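Stop Throwing Away the Slow Ones

There is a habit in teams that collect demonstrations for robots, and I would like to see it dropped. At the end of a shift somebody sorts the recordings by length and deletes the slow ones. The thinking is that a slow example teaches a slow robot. I ran collection at Fleseck for two years and I did the same thing, so I am complaining about myself as well.

Our task in April was putting boxes into a clear container and taking them out again. We recorded 3,000 examples with hand-held grippers. Vilém Holub wrote the rule that cut anything over 22 seconds. It was a reasonable rule. It made the set look clean, and the first model trained on it moved nicely.

It also had no idea what to do when a box caught on the wall. The people had known what to do. They backed off, turned the wrist a little and tried again. That takes time, and time was what we were deleting. Marcela Malý went through the discarded recordings and found the corrections we had been asking for in every meeting.

A tall, narrow box against a clear wall is a good case.

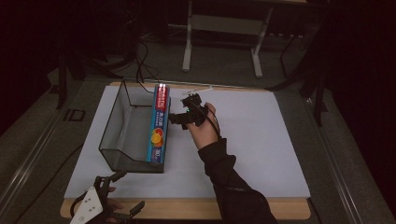 The person doing it has to decide how close to the wall to bring the jaw, and a careful person slows down right there. If you pay by the number of recordings, as we did, you teach that person to stop being careful. Then you cut whoever is still careful at the end of the day. I don't see how a model is supposed to learn care from what remains.

Čestmír Lukáč disagrees with me. He says slow recordings are mostly hesitation, people looking for the next object or talking to someone, and that nobody has the hours to tell one kind from the other. He is right that a lot of it is hesitation. But a pause before the hand moves can be trimmed. A second try at a grasp should stay in, and marking it takes one key press if you ask the operator to do it on the spot.

Ask them. They were there, and they know which attempts were difficult. Ondrejka started doing this with a team of 7 and kept the length limit only as a flag for review. I would start there — keep everything, mark the retries, and argue about speed after the robot can get the box out.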